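Chapter 4
Building and Simulating a Two-Finger Gripper

Chapter 3 ended with an arm that could reach any point on the bench and hold it. An arm without a hand is of limited use. In this chapter the reader adds a parallel gripper, first as a model in software and then as a set of parts that can be cut, printed and bolted together in a home shop or a shared one.

The order matters. A finger redrawn in the model costs a few minutes. A finger redrawn after printing costs an evening and some filament. The Costosstead workshop, where most of the builds in this book were tested, keeps a bin of early fingers that were printed before anyone had closed them on a simulated block. Most are too short, and several foul the wrist plate at full opening.

The model used here has three parts: a flat work surface, the gripper, and a block with round dots on its faces. The dots give the vision code in Chapter 6 something to find. Until then they serve as a quick check on which way the block is facing.

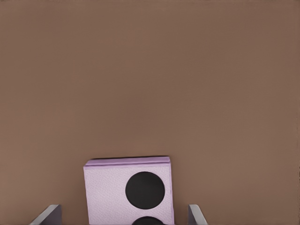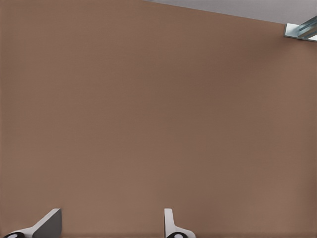
Simulated views, gripper open in both.

Text: Alois Haslinger
Exercises and bench notes: Maj-Britt Lundgren, Volham

4.1 Opening, Stroke and Clearance

The opening of a gripper is the distance between the inner faces of the fingers at a given moment. The stroke is the difference between the largest and smallest opening. Beginners often size the stroke to the part and leave nothing over. The fingers must also pass down each side of the part without touching it, and the arm will never arrive exactly where it was sent.

For the reference build the maximum opening is 100 mm and the minimum is 13 mm, giving a stroke of 87 mm. Clearance is the opening minus the width of the part, divided by two if the part is centered. If it is off center, the smaller of the two gaps is the one to use.

Set the clearance on each side to at least 4 mm for a first build. Builders with a stiff arm and a good home switch can go lower — but only after the repeatability test in Section 4.5 has been run on the finished hardware.

4.2 Loading the Model

Open the Flelix project for this chapter and load the gripper before the block. Run the jaws through one full cycle with the work surface empty and check that both fingers travel the same distance. If one lags, the sign of its joint axis is usually wrong. Correct it before going on to Section 4.3.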